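In defense of the ugly plastic picnic set

My wedding china has been out of its cupboard twice. Two times! It is lovely stuff, white with a thin gray line, and every time I open that door I feel like I should be wearing better shoes. Meanwhile the plastic bowls I bought for one summer at the lake have been on my table more or less every day since, and I have come around to the view that they are the better purchase by a mile.

I know this is not the fashionable opinion. The fashionable opinion is that you should own fewer, nicer things, preferably in the color of oatmeal. There's a shop in Brutstead called Ullska that sells exactly this idea. Everything in it is the shade of a wet sidewalk, and a single soup bowl is priced so that you pick it up, turn it over, and put it back down with both hands. I went in last December looking for a present and came out with a dish towel and a mild headache. Next door to it is Momis, a discount place that smells like rubber boots, where you can get a whole stack of bowls in colors no grown person would choose on purpose. Guess which one I keep going back to.

My quarrel with nice dishes is really a quarrel with being careful. I'm a tense host by nature. Put a good glass in somebody's hand and I will watch that glass all evening, nodding along to a story about their sister's kitchen remodel and hearing none of it. Put a plastic cup in the same hand and I'm suddenly great company. I laugh at things! I sit down! The kids can carry their own dinner out to the yard, and if half of it lands on the steps, well, the ants have to eat too.

People tell me that beautiful objects make ordinary meals feel special, and I do get it. My grandmother had a blue gravy boat that I would have run into a fire for. But she also had a drawer full of scratched-up picnic stuff, and what I remember eating out of is the picnic stuff. Cereal, mostly. Peaches with too much sugar. Popcorn during storms, with the lights off. The gravy boat came out at holidays and we were told not to touch it, so we didn't, and that's the whole of my history with the gravy boat.

There is the environmental side of it, and I won't wave that away, because I've been on the losing end of that argument at more than one potluck. Yes, it's plastic. I'd never say go out and buy a new set every June and toss it in September. But the set you already have, or the one sitting at the thrift store with somebody's name in marker on the bottom, already exists. Use it until it's chalky. I have mugs that were made from virtuous clay by virtuous people and lasted six weeks in my house before meeting the tile floor, and I don't see how that was a win for the planet either.

And the colors. I've gone soft on the colors, I admit it. For years I wanted everything to match, and now I think matching is a kind of homework. When each bowl is different, every kid has a bowl. There are fights over who gets pink — there have been tears over who gets pink — but a fight over a bowl means somebody cares about the bowl, and I can't say anyone has ever cried over one of my white plates. You also know whose dinner is whose without asking.

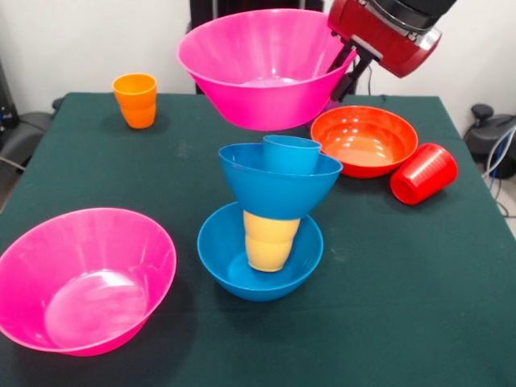

The last thing I'll say for plastic is that it lets you have people over on no notice. Our neighbors, the Ivanov household, come in a pack of six, and if I had to think about plates I'd never have asked them in at all. As it is I just yell over the fence. Dinner is spaghetti or it's eggs, and we eat off whatever is clean, and the washing up takes no skill, so anybody can be handed a sponge.

I'm keeping the china, by the way. I'm not a monster, and my mother reads these. It can stay in its cupboard with the good candlesticks and that fondue pot. But I've quit feeling guilty about it, and I've quit promising myself that this is the year we start using the good plates on a regular night. We had soup last night and I had mine in the orange one, which has a little melted spot on the rim from the time I left it too close to the burner. Still holds soup.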